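Pikeo Tabletop Set – Power Strips and Cords

README

What is in this folder

Short recordings of everyday electrical items being handled on a table: power strips, extension cords, plug adapters and phone chargers. The set was put together by Geeta Bhardwaj and Cinzia Santoro. Menaka Thambiah wrote the labels and Gaetano Serra checked them. There are 120 recordings, sorted into 4 folders by activity.

Folders

straighten – a strip lying at an angle is turned until it is parallel to the front of the table
plug – a plug or charger is put into a socket
unplug – the same, in the other direction
coil – the cord is gathered and laid next to its strip

Each recording has a text file with the same name. The first line is the activity, the second is the item, and anything after that is a free note. Notes are in English. Some of the early ones were translated from Italian and read a little stiffly.

Items

Strips are listed by number of sockets, then by color, then by what else is on them (switch, USB, button). The cord is treated as part of the strip and has no entry of its own. Adapters that stay in a socket for the whole recording are listed under the strip, with the word "fitted" after them.

Universal sockets take several plug shapes, so the plug type is always written out for those. For the other sockets it is left blank.

No item is connected to the mains in any recording. Please keep to this if you add your own.

Words used in the labels

"Head" is the end where the cord comes out. "Tail" is the other end. "Face" is one socket with its slots, whatever the shape. A strip is "square" when its long side runs along the table and "off" when it doesn't. 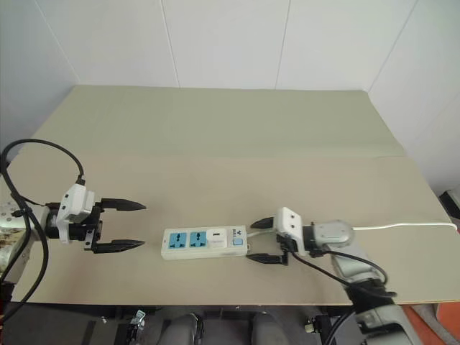
"Slack" means the part of the cord that lies on the table between the head and the table edge. Cord hanging over the side is not counted as slack and is not described, even when it is pulled during the recording.

Known problems

2 recordings in the coil folder have the wrong item on the second line. They will be fixed in the next version, planned for January. Several notes say "button" where "switch" is meant – go by the item list if the two disagree.

Corrections

Send them to Sevim Kozan with the file name and the line that should change.

Last edited Sun 12 September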